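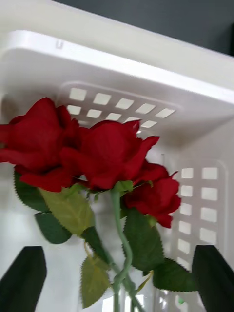 When will the extended cut of the film be shown to list members? It will be shown online in the last week of May, in place of the canceled April screening at the Grostville theater, and the access link will be sent to every member whose registration is current.

Members have written to the office with further questions about the program, and the reply below is sent to the full list so that all of you have the same information. The message that prompted it is quoted at the end with the sender's permission.

1. Which version will be shown

The version is the extended cut of "Willasow," prepared by the distributor, Skondico, from the same material as the theatrical release. It runs 35 minutes longer. Most of the added footage falls in the second half, during the evacuation of the river station, and follows the radio operator, Lu, whose part was much reduced in theaters. The opening titles are also different. The theatrical release began with a card stating that the story was based on the published memoir of a former station officer. The extended cut moves that card to the end and adds a short text on what became of the station after the withdrawal.

Members who have read the memoir will know that the film departs from it in several places. The book gives the night of the evacuation a single chapter, while the film builds its entire last hour around it. Lu does not appear in the book under that name. According to the notes supplied by Skondico, the part combines two members of the signals staff, and the screenwriter worked from the author's letters as well as the printed text. The notes will be sent with the link. We ask that they not be reposted elsewhere.

2. Registration

Members registered for the April screening do not need to register again. Their places have been carried over. Members who were on the waiting list have also been given access, as the online showing is not limited by the seating of the theater. The license allows for 236 viewers, and the present registrations fall within that number. Anyone who has not registered may do so by replying to the office address with a full name and membership number. Please do not reply to the list.

Ticket payments for the April screening will be refunded in full to the card used for purchase. Those who paid by check will receive a check by mail. There is no charge for the online showing.

3. Discussion

The discussion will be held by telephone conference on the evening after the showing opens. It will be led by Si-eun Hong, whose introduction to the film was to have been given in person. The introduction will now be circulated in writing. It deals chiefly with the adaptation of eyewitness accounts and with the question, raised by several members after our winter series, of how far a film may rearrange the order of events and still be advertised as a true account.

Questions for the discussion may be submitted in advance. They should be limited to one paragraph, and should indicate whether they refer to the theatrical release or to the extended cut.

4. Content

The film carries a restricted rating for sustained combat violence and strong language. The extended cut has not been rated separately. Members under 17 may view it only with a parent or guardian, as was the rule for the theater.

5. The book

The Grostville library holds two copies of the memoir, neither of which can be borrowed while the building is closed. The first edition, published in 2000, is out of print. The later paperback has a new foreword but leaves out the maps, and page references in the written introduction will be to the first edition.

Program Office
Grostville Film Society

On 10 May 2020, a member wrote:
> To the Program Office:
>
> I held two tickets for the April screening of Willasow and
> have not yet seen a notice of the new date. Could the office
> please confirm whether the program has been rescheduled, and
> whether the version to be shown is the one that played in
> theaters or the longer one mentioned in the spring calendar?
>
> I would also like to know whether Si-eun Hong will still be
> giving the introduction. I thought the theatrical release
> dealt poorly with the signals staff, who have a great deal
> more to do in the book, and I had hoped to raise the point.
>
> If refunds are being issued, I paid for both tickets by check.
>
> Thank you for your attention.

This archive uses cookies to remember your display settings. By continuing to browse the archive, you agree to their use. Accept | Cookie settings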